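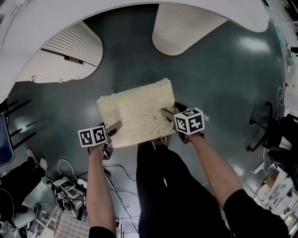

Packing a box so that nothing breaks is one of those small skills that pays you back for years, and I love teaching it! I sell old stoneware mugs and bowls out of my spare room in Gallico, and I have mailed a lot of them. The stuff you put around a mug matters as much as the box itself. A pale, cream-colored slab with a crinkled, see-through film along one edge is the kind of shape I look for when I'm saving packing material, big enough to cover one whole side of a box. Keep every piece like that you come across. Mine live on top of the wardrobe.

What you need

A strong box, a second box that fits inside it with 2 inches to spare on every side, plain paper, tape, and whatever padding you have saved up. I buy my boxes from Zotel, the double-wall kind, but a clean used one is fine if the corners are still stiff.

Step 1. Fill the inside of the mug

Crumple paper and push it in until it feels snug. Handles are the weak spot, so twist a strip of paper and thread it through the loop, then wind it around the outside a couple of times.

Step 2. Wrap it

Lay the mug on its side at the corner of a sheet and roll, folding the edges in as you go. Use more paper than you think you need – I go for four sheets on a mug and six on a bowl. Tape it lightly so the buyer won't have to attack it with scissors.

Step 3. Pack the small box

Padding on the bottom, mug in the middle, padding everywhere else. Close the flaps and give it a good shake next to your ear. If anything moves, open it up and add more. I really do enjoy this part!

Step 4. Box in a box

Put a layer in the bottom of the big box, set the small one on it, and fill the sides before the top. The flaps should press down a little when you close them.

Step 5. Tape and label

Run tape along the middle seam and both side seams, top and bottom. Slip a second copy of the address inside before you seal it. A label once came off a parcel of mine on its way to Nisbet, and that spare copy got it there.

Updated 27 October 2019, with the new box sizes.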